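Projects > Mirnow Sorting Room > Progress reports

About Projects Reports Contact

Mirnow Sorting Room: second progress report to the Emard Fund

Prepared by Fasil Weldu, with notes on spending from Halfdan Skov

Dear all at the Emard Fund,

We are so pleased with how the room has come on since our first report that it was hard to keep this to a sensible length. You asked us to concentrate on three things: what the grant has bought, how the room is being used, and what we would like to change before the next stage. I have tried to stick to that, with a few detours.

The room itself

When we last wrote, the sorting room was still half a store room and everything was being done on top of boxes. The boxes have gone (most of them to the Briem site, who had shelving to spare) and we have proper tables at last. We chose white tops with a plain wooden edge, partly for the price and partly because small dark things show up so well on them. Screws, pen lids, odd buttons, the little rubber feet that drop off everything – they used to vanish into the old brown boards and now they get picked up and put where they belong.

We also agreed a house rule for the tables, and it has made more difference than any of the things we bought. The basket goes at the far left, the rest of the top stays clear, and one thing at a time comes out into the open space. Before this, people would tip a whole donation out and then spend the morning pushing it about. Now a sorter can stop for a cup of tea and somebody else can take over the table without asking a single question.

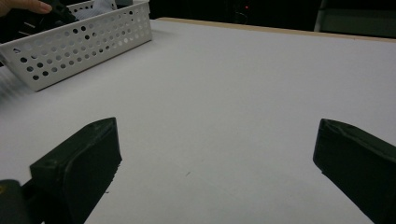

Sorting table with a white perforated basket, and a hand reaching toward the basket.

Baskets

A good part of the equipment money went on baskets, and Halfdan would like it recorded that he argued for lidded crates and has changed his mind. The white plastic baskets with holes in the sides are light enough for everyone to lift, they rinse out in the sink, and you can get an idea from across the room whether one still has something in it. That last point sounds small. With solid crates we were forever lifting lids, finding nothing, and putting them back on.

We bought them in two orders. The first was for 9 baskets from Nareo, to see whether we got on with them, and we came back for 6 more once it was plain that we did. One arrived with a split rim and was replaced without any fuss.

What goes into a basket is still very mixed. A typical donation will have cables, cloths, packets of paper, a torch or two, kitchen bits and at least one object that has everybody guessing. We have stopped asking donors to sort things beforehand. Their categories were never the same as ours, and it was putting some people off giving at all. Donations have picked up since we dropped that from the leaflet, which is very cheering.

How the sessions run

Sessions now last two hours, down from three. I was nervous about this, but the third hour was mostly chatting and putting things in the wrong place, and the shorter session gets through almost as much. We usually have around 6 people in, working at their own tables, with one person moving finished items to the shelves at the back.

The order of work is written up by the door:

Collect a basket and check its label against the sheet.
Take items out singly and decide: keep, mend, recycle or ask.
Wipe anything sticky before it goes to a shelf.
Empty the basket fully, including the fluff at the bottom.
Wipe the table down and take the next basket.

The "ask" shelf was a late addition and I am very fond of it. It used to be that anything puzzling went back into the basket, and the same odd bracket could go round the room for weeks. It now goes on the shelf, and whoever knows what it is writes a note. We have learned a surprising amount about curtain fittings this way.

Newer sorters told us that the hardest moment is right at the start, with a full basket and a clear table and no idea where to begin. So we have started telling everyone to go for whatever is nearest the top, however dull it looks, and get it dealt with.
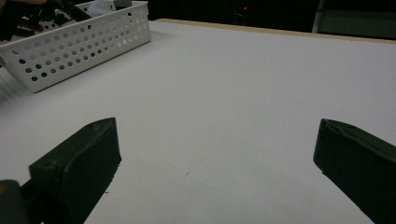 Clear space costs money, of course, and this is where we went slightly over. The tables were deeper than the ones in our original budget. Halfdan covered the difference from the signage line, which is why our signs are still handwritten. Having seen people work at both sizes we would make the same choice again, and we hope you will agree with it. The full breakdown is in his spending sheet, sent separately.

What has not gone so well

The labels. We tried card tags on string, which tangled in the holes, and then stickers, which came off in the sink. At the moment we are using a strip of tape and a marker pen, and it is perfectly fine until somebody's handwriting gets involved. Suggestions from other projects you fund would be very welcome.

The mending shelf is also fuller than we would like. Sorting has sped up and mending has not, so there is a bit of a queue. We are talking to the Briem site about a shared mending afternoon once a month.

Next stage

By August we want to have settled on a label that lasts, held the first mending afternoon, and opened the room for one evening session for people who can't come in the daytime. We would also like to move the sink end of the room about so that rinsed baskets have somewhere to drain other than the floor. None of this needs extra money at present, though we may ask to move a small amount between lines for a draining rack.

You would be very welcome to visit. Come during a session if you can, and we will find you a basket.

With warm thanks,
Fasil Weldu

Related reports
Mirnow Sorting Room: first progress report
Spending sheet, stage two
Briem site: shelving and storage update
Notes for new sorters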